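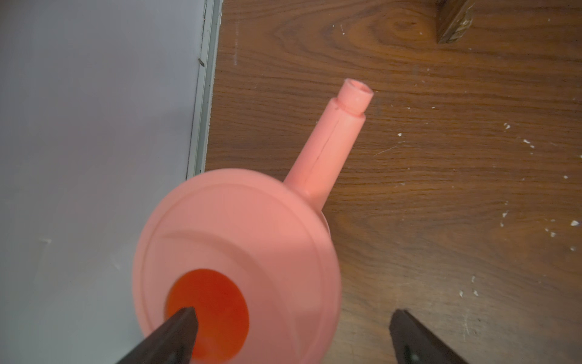

**Releo G2 two-finger gripper with wrist camera**
Supplied by Clasthorpe. Page revised Sep 2, 2024.

The Releo G2 is an electric parallel gripper with a small camera fixed at the wrist. It is sold for household handling research: cups, tubs, toys, garden items and other things that were never made to be picked up by a machine. It fits the Veres arm directly and other arms through an adaptor plate.

## What is supplied

- Gripper body with motor and drive board
- 2 dark grey fingers, tapered, fitted
- Wrist camera and bracket
- Cable set for power, data and camera
- Mounting screws and hex key
- Printed test sheet for the unit

The adaptor plate, power supply and spare fingers are ordered separately. The arm is not included.

## Fingers

The fingers taper from a broad base to a narrow tip. The shape is a compromise. A wide pad holds a box more firmly, but it will not go into a handle, a filling hole or the gap between an object and a skirting board. With the tapered finger, one tip can be placed inside an opening while the other stays outside the object, and the wall of the object is then gripped between them.

Inside grips of this kind work best on parts with a firm rim. On thin moulded plastic, start at the lowest force setting and raise it one step at a time. Round, smooth tops give the fingers nothing to close on, and the approach should be planned to an edge, a spout or an opening.

Fingers are held by two screws each and can be changed without removing the gripper from the arm. Run the zero routine after every change. Do not file or drill the fingers. Custom shapes can be made to a drawing.

## Camera

The camera looks along the fingers towards the work, so the tips stay in view at the lower edge of the picture during an approach. This makes it possible to judge the position of each tip against the object directly from the video. The bracket has a single fixed position. An adjustable bracket was dropped after the first batch, as it moved in use and spoiled the calibration.

Focus is fixed. Objects very close to the lens will be soft, and tall items approached from directly above will show this most on their upper surfaces. If the top of an object matters to your task, add a second camera off the arm.

Exposure is automatic by default. Lock it before recording if the work moves between a pale wall and a dark floor, or the colours will shift as the arm travels.

## Control

The gripper accepts position, speed and force commands over the data cable. Finger position is reported at 200 Hz. There is no force sensor in the fingertips: force is estimated from motor current and should be treated as a guide only, in particular at low speed.

Drivers are provided for the Veres controller and for Grosa recording software. In Grosa, finger position and camera video are saved against the same clock. Driver source is included with the gripper and may be changed by the customer. We do not support changed versions.

## Floor-level work

Most arms are mounted on a bench, but many of our customers work at floor level. Note the following:

- Set a lower height limit in the arm controller before the first run. The finger tips are the lowest point of the assembly when the wrist points down.
- Leave clearance at the wall side. The camera bracket is wider than the gripper body and will touch first.
- Wood grain, scuffs and paint specks can be picked up as small objects by simple detection methods. Test on the bare floor first.
- Clean grit from the finger slides after each session with a dry brush. Do not use compressed air.

The gripper is not sealed. It must not be used to lift open vessels holding liquid above the arm or its cables.

## Servicing and returns

The drive belt is the only wearing part and can be replaced by the user. All other repairs are done at Clasthorpe. Units are returned with a new test sheet.

Delivery is 8 weeks from order. Unused units may be returned in their packing. Requests for custom fingers and adaptor drawings should be addressed to Rasha Nassar, applications desk, giving the arm model and controller version.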